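So I've gone 18 days without cereal for dinner, which I realize is a weird thing to brag about at my age! It started when I added up what I spend on food (a bad idea, don't do it in bed) and saw how many of my "groceries" were stuff I eat standing up at the sink. Now I make one big pot of soup when I get home from Stondow and live on it till it's gone. Lentils mostly. I've got 69 dollars left for the month, and I'm weirdly proud of that. The breakfast shelves still call to me, though, and I'm not promising anything once December hits.

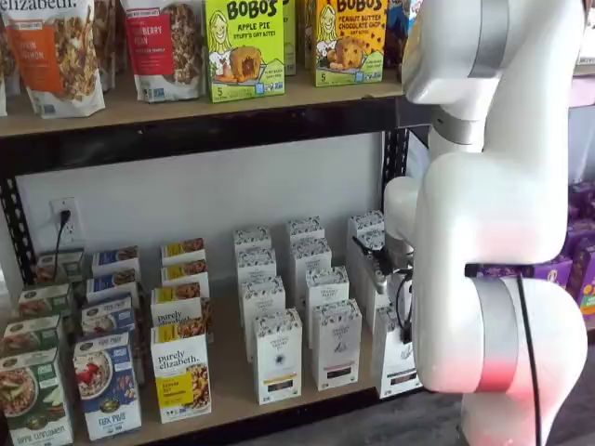
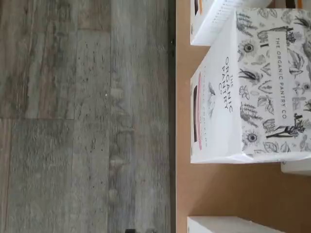 Consolacion Lumanlan: Freeze half the soup the first night or you'll hate lentils by week four. I add a squeeze of lemon too, helps a lot.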